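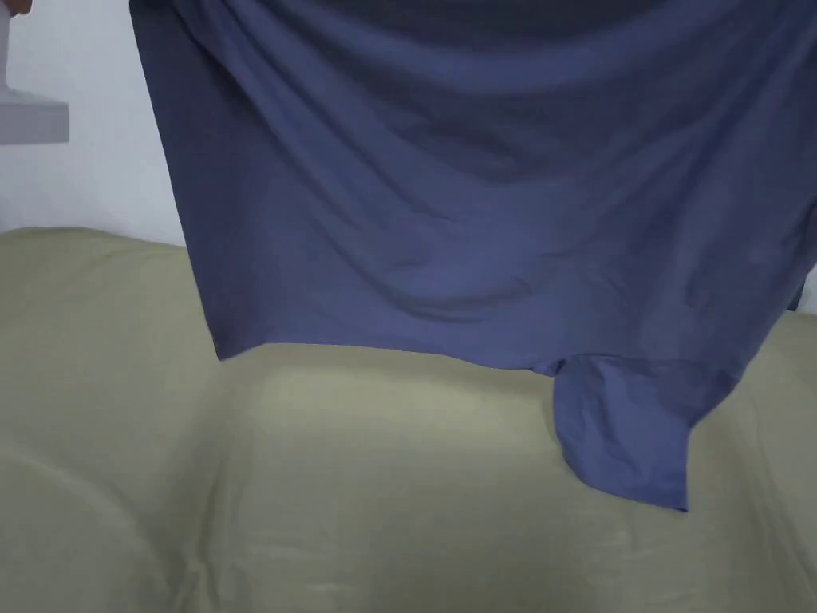 Dark blue cloth held up over a sofa

Come and help with the Grornetmont town charter campaign!

In November, Grornetmont votes on whether to let permanent residents who are not citizens vote in town elections. We are the Yes side, we are growing fast, and we need people for the last stretch. Some of the roles are paid, most are not, and all of them put you in front of real voters (which is the best part of the job, if you ask anyone who has done it).

The last time the town voted on a charter change, it failed by 326 votes. That is a few streets' worth of doors! We think those conversations can be had this time, and we want you to have them with us.

Paid positions: field organizers (2)

One organizer will cover Nelville and the streets north of the rail line. The other will cover Begay and the mill district. You will plan the canvass routes, train new door knockers, keep the voter list clean, and run a short debrief at the end of each shift. Expect evenings and weekends. The positions are full time from the day you start until the week after the vote, and each pays a weekly wage plus mileage. The current rate is on the application form.

You should have:
- some experience on a campaign, in a union, in a tenants' group, or in anything else where you had to get people to show up
- a driver's license, or a solid plan for getting around Begay after the last bus at 8 p.m.
- patience with spreadsheets
- the ability to hear "no" on a doorstep and say thank you

A second language is a big plus. Portuguese and Haitian Creole are the ones we need most, but please tell us about any others.

Unpaid roles

Door knockers. Shifts run four hours, in pairs, and you never go out alone. First-timers walk with someone experienced. We supply the script, the clipboard and a lot of water.

Phone callers. Work from the office on Fondard Street or from home. If you call from home you will need your own phone and a quiet room.

Letter writers. The local paper prints letters from readers before every election, and we would love to see more of them from our side. We can help with the facts, but the words have to be yours.

Translators. We have one leaflet, 2 pages, in plain English. It needs a careful translator and a second person to check the result.

You don't have to be a citizen or a registered voter to take an unpaid role. Anyone under 18 needs a signed form from a parent. Town employees are welcome too, though please check your department's rules on political activity before you sign up.

How to apply

For the organizer jobs, send a resume and a few lines on why this question matters to you. Skip the formal cover letter, we would much rather read something that sounds like you. Interviews are being held as applications come in, so early is good.

For everything else, just stop by the Fondard Street office any afternoon after 4, or leave your name and number on the sign-up sheet at the front desk. Rochelle Ashby, our field director, calls every new person back herself and will find you a shift that fits around work, school or kids.

Questions about access, child care during shifts or rides to Nelville can go to Rochelle as well.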